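13th June

Up early to water the beans before it got hot. The slugs have had most of the lettuce again, so I put down more grit and moved the pots off the path.

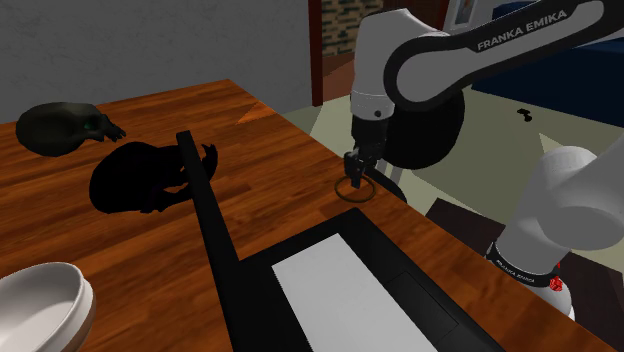 Manju rang after lunch about the train tickets – £76 each if we book this week, £87 if we leave it. I said book. Her brother wants us there by noon, so it will have to be the early one.

Paid the Sachdeva bill for the gutters, £200, and filed the receipt.
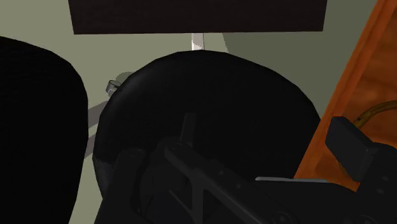
Walked to the library and back before tea. Returned the Rutelow book half read – too many battles – and took out one on bread. Knee sore on the hill but better by evening. Must ring Yogesh about the spare key.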